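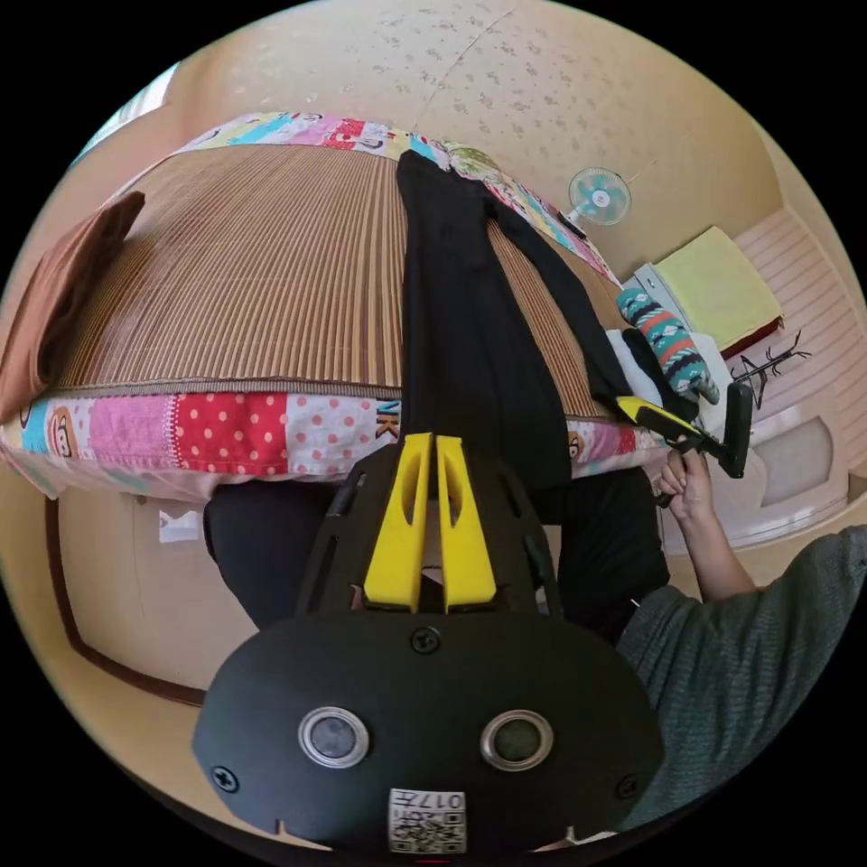 One of the beds at Treloar House, Hambridge.

MEDIA RELEASE
25 December 2022

Treloar House to take its first guests since the bakery closed

Yes, I know what day it is. The ham's in the oven, my sister has banned me from the kitchen, and I promised the paper I'd get this out before the new year, so you're getting it now. Merry Christmas, all!

My name is Rhodri Gwilliam and I'm very happy to say that Treloar House, the old two-storey place on the corner across from the Hambridge post office, will open as a guesthouse in the new year. We'll have four rooms upstairs, a shared sitting room with a proper fireplace, and breakfast downstairs where the bakery counter used to be. Bookings are open now for stays from the last week of January.

Plenty of you will remember the building as Flikov's. Old Mrs Flikov ran the bakery there until her knees gave out, and after that it sat with paper over the windows for far too long. I used to get a finger bun there after swimming and drip all over her floor (sorry, Mrs F). When the place came up for sale I went to have a sticky beak, and I came home having more or less bought it, to the surprise of everyone I'm related to.

The idea for a guesthouse came from the rail trail. The Hambridge to Kendgate section runs for 36 kilometres, and since it was joined up in October we've had riders rolling into town in the late afternoon, sore and hungry, asking at the pub where they can stay. The pub has rooms but they fill up fast, and the caravan park is lovely if you happen to have a caravan. I reckon there's space for a small, quiet place where you can park your bike under cover, have a hot shower and be asleep by nine.

Callum Bickerstaff has done the building work, and I can't say enough good things about him. He grew up in Kendgate and has rebuilt half the verandahs between here and there. He kept the pressed metal ceilings, found the original floorboards under three layers of lino, and talked me out of a spa bath – a good call, given what the joists looked like.

"The bones of it were fine," Callum told me when I asked him for something to put in here. "It was the plumbing that wanted a good talking to. I've left the oven where it was and I'd like it on record that I'm not moving it."

So the oven stays! It's the big brick one at the back, and we're hoping to fire it up on Saturdays for bread and, if I can get the hang of them, finger buns. I've had 13 goes at the recipe so far. The last batch was pretty decent. The one before that went to the chooks.

A two-night stay for two people is $326, with breakfast both mornings. That's eggs, toast, fruit, porridge when it's cold, and as much tea as you can hold. One of the rooms has two singles for friends riding together, and the others have doubles. I've put far too much of my budget into the mattresses, having slept on some shockers on my own bike trips, and I'm not one bit sorry.

There's no lift, I'm afraid, and the stairs are steep with a turn near the top. If stairs are a worry, please ring before you book and I'll tell you straight whether it'll suit. Dogs can't stay inside, though there's a shady yard at the side if yours wants a drink while you have a cuppa.

We're having an open morning before the first guests arrive, and I'll put the time up in the front window and at the post office. Come and have a nosy upstairs. If you've got old photos of the bakery, bring them along – I'd love to copy a few for the hallway and give you the originals straight back.

Media enquiries and bookings: Rhodri Gwilliam, Treloar House, Hambridge. Leave a message if I don't pick up, I'm probably painting the back fence.

ENDS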